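Brolero wrist marker kit, anyone else running one?

gridlock_pete
Joined: January
Posts: 29

So I finally caved and bought the Brolero kit from Grirkton after going back and forth on it for way too long. Two black wrist straps, the white printed housings with the square markers, cables, done. I'm doing cable handling because that's what our arm is worst at, so most of my evenings are now coiling the same white cord over and over (my wife has opinions).
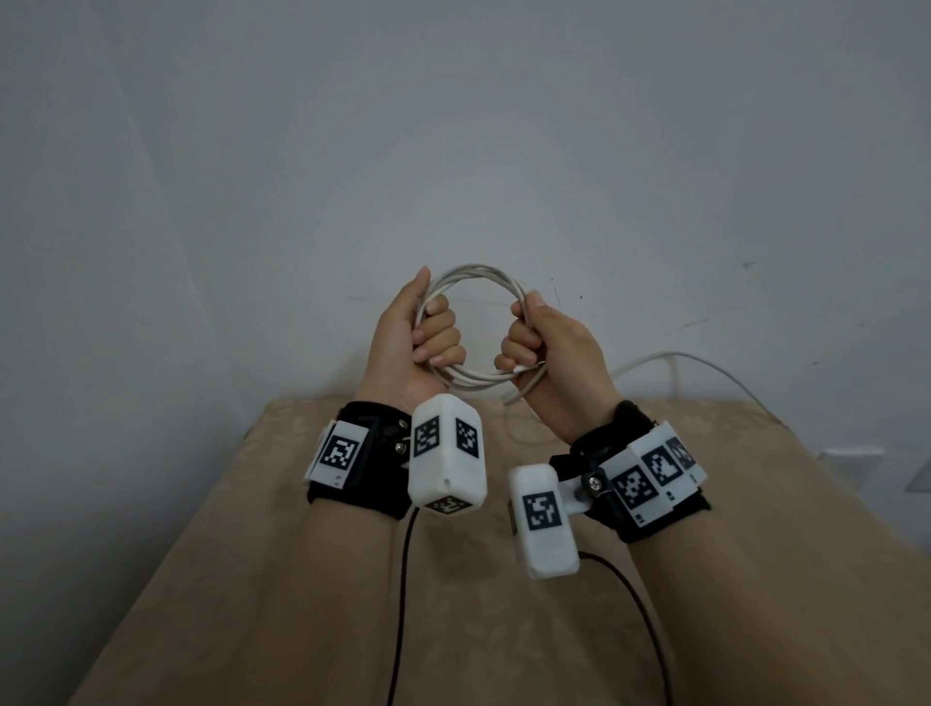
Coiling run, both wrist modules on.

Straps are comfy, I'll give them that. Tracking is good when my wrists are level. When I roll the right one inward I start losing it, and I'm not sure if that's me or the kit.

solderfume
It's the kit. I sent mine back. Way too much money for printed plastic and a strap, and the support guy took 3 emails to tell me to tighten a screw.

Kálmán Bognár
Disagree with solderfume, the screw really does matter! If the joint between the strap and the box slips even a little, your calibration is junk. Snug it up, recalibrate, then do a slow roll and see where it drops. Also which firmware are you on?

gridlock_pete
Whatever it shipped with, I'll check. Tightened both sides last night and did 20 more takes, mostly holding up a loop and getting a grip on the connector so it points the right way. 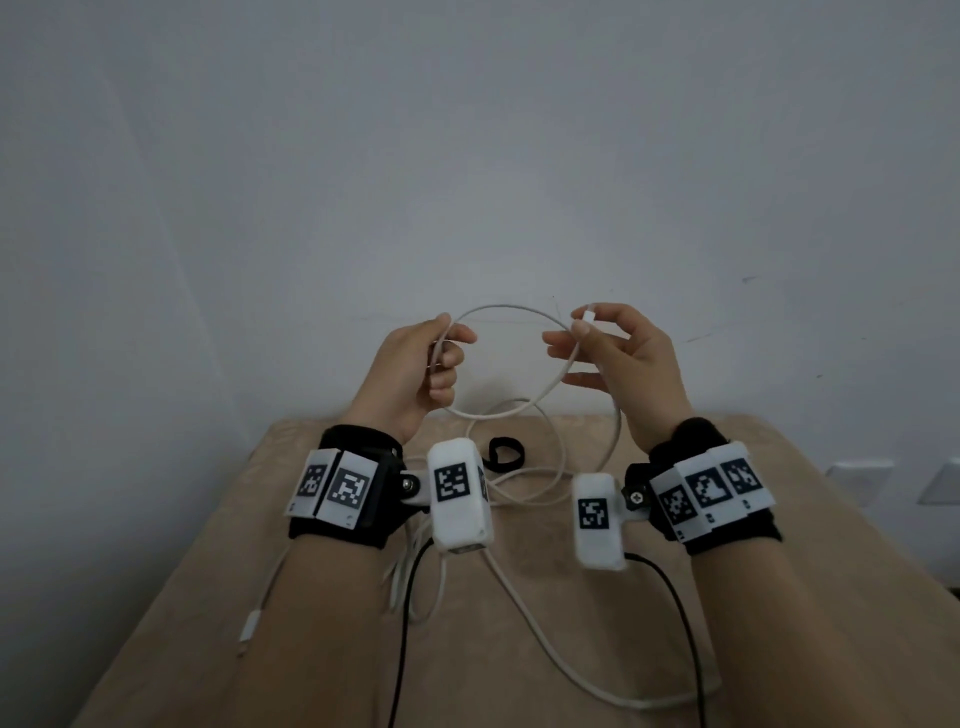
Drops are down a lot, but I still get a jump in the right hand every few takes. My bigger gripe is the wires. I keep thinking I'm going to snag one when I bring my hands in close, and I'd pay extra for longer ones with a clip at the elbow.

mags_in_ohio
Dronine sells a sleeve for that. I use it with the Gu straps, no idea if it fits yours.

solderfume
So now he needs a sleeve too. Great kit.

Kálmán Bognár
A sleeve is cheap, come on. I've got 1000 takes on mine and the only thing I've replaced is one strap. Pete, post your calibration numbers when you get a chance, I want to compare the right side.

gridlock_pete
Will do, probably Friday. mags, do you have a link for the sleeve?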